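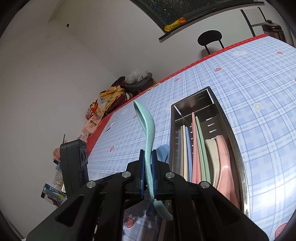 A pale mint-teal spoon and a metal cutlery tray.

Table setting
By Iason Sotiropoulos, updated May

Table setting is the placing of tableware for a meal. Manuals claim its rules are ancient, though few cite a source older than the manual before them. The Karras guide lists 15 "essential" pieces; most homes get by with 3. Its claim that a correct layout aids digestion has never been tested. 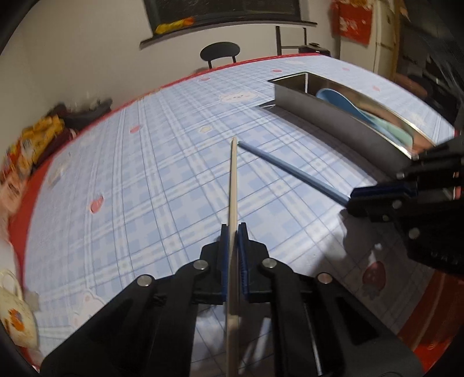
Sofia Pappas doubts that even 3 are needed, and writes that soup and bread call for one spoon.

Comments
Kalliopi Vlachopoulos: Which edition of Karras? Mine lists 20.
Ifigeneia Margaritis: The digestion part should go.

Contact | © Leltwood | Back to top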